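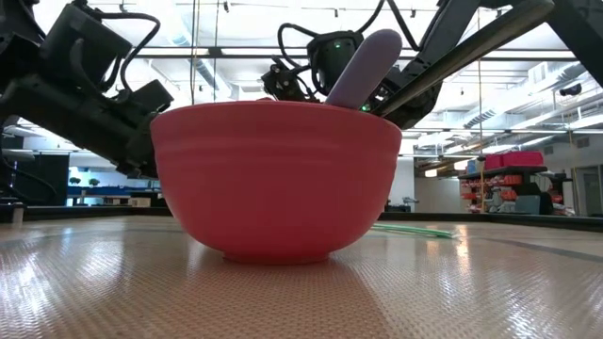

Thodoris disagreed straight away and said height channels are wasted in a room with a low ceiling.

cleiton_b: I ran four up top in Dunden for a year and loved it! Rain, organ music, crowd noise, all of it (my ceiling is nothing special either).

makris_t: Sure, but were they in-ceiling or the bouncy kind?

cleiton_b: In-ceiling, angled in a bit. I tried bouncing first and sent those back in October.
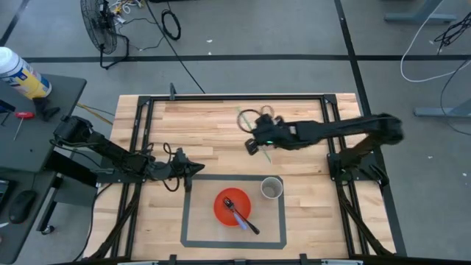 Anyway, I'd set the crossover at 90 and leave the heights 2 dB hot, then listen for a week before you touch anything.

aparecida33: 2 dB hot sounds awful in my place, I'd start flat.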